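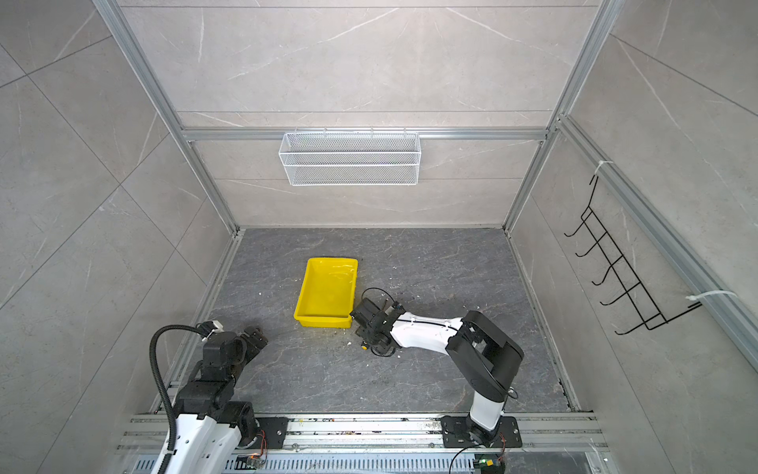 Grilitz, November

I went into the Wevel garland kit expecting to be let down, and I should say that up front so you can adjust for it. I have made holiday garlands with floral wire and whatever the yard gave me for years. A boxed kit from Promik that promises a "full, gathered-from-the-woods look in one evening" was always going to have a hard time with me.

The box has a jute base rope, 132 stems of faux greenery, a spool of paper-covered wire, a bag of wood beads and 2 plastic weaving combs. The combs are supposed to be the clever part. You press the rope into the comb, it holds the strands open, and you slide your stems in without wire. The wire is there for "accents," according to the booklet.

So does the comb work? On the first foot of rope, yes, and it was kind of fun. After that the jute started to fuzz and the comb wouldn't grip it. I swapped to the second comb and got the same result. By the middle of the garland I had both combs in the junk drawer and was wiring stems on in bundles, same as always. My neighbor Ieva Avotiņš did hers with the combs from end to end, and it looks fine from across the room. Pick it up to move it, though, and stems slide out the bottom. She has been poking them back in all week.

The greenery is better than I thought it would be. The eucalyptus has a soft gray back to it and doesn't shine under a lamp. The cedar is another matter. It has that bright, flat green you see on fake sushi grass, and the tips are all cut at one angle. I left most of it out and mixed in real cedar from the hedge, which did a lot for it.

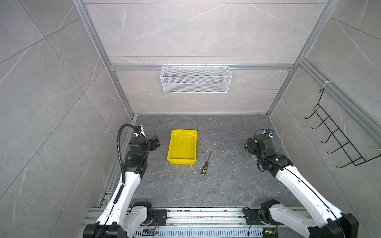
Yellow tray and a screwdriver.

About that "one evening." I cut the first tie after supper and quit at midnight with the left side done. Some of that is me being fussy. Some of it is the booklet, which skips from laying out the rope to "continue until full" with a drawing of a finished garland. I'd have liked a word on how far apart the bundles go. I ended up with them a hand's width apart, then had to go back and fill in the gaps once it was up and I could see the rope from the couch.

Kristaps Lepik, who runs the Thursday-less craft table at Bite (it used to be Thursdays, now it's whenever the shop is open), likes this kit for beginners. His case is that you get everything in one box and the colors go together. Fair enough. But a beginner is exactly the person who'll think it's her own fault when the comb slips.

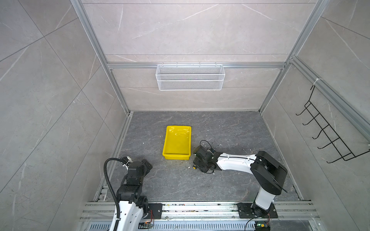

White mesh basket on the crossbar.

The beads are the one thing I'd buy again by themselves. They're drilled clean, the holes are big enough for ordinary twine, and they took a thin coat of gold craft paint without going blotchy. I strung mine on twine and looped them loosely over the top of the greenery. That's the part guests have remarked on, so make of it what you will.

I hung the garland on the stair rail with 10 ribbon ties. The kit doesn't come with anything to hang it by. For a product meant to go on a mantel or a banister, that's a strange thing to leave out. 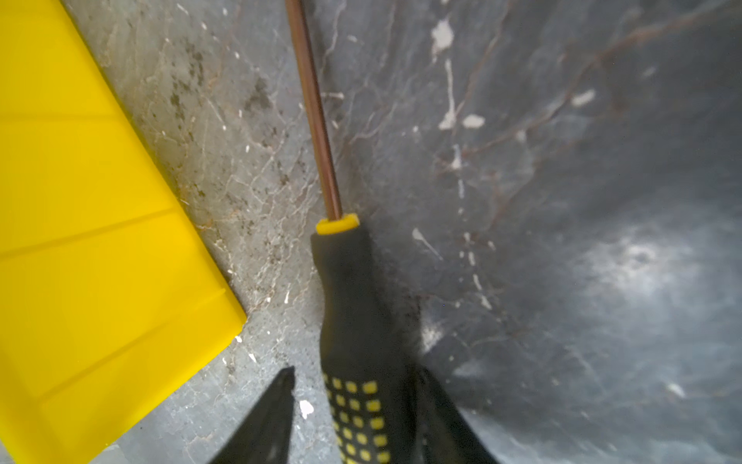 Would I buy it again?

At full price, no. If you see it marked down after the holidays, get it for the beads and the eucalyptus, and pick up a roll of proper green floral wire while you're there. Use the jute rope if you like the look, but wrap it with floral tape first so it doesn't shed on your stairs. I'm still finding bits of it in the carpet.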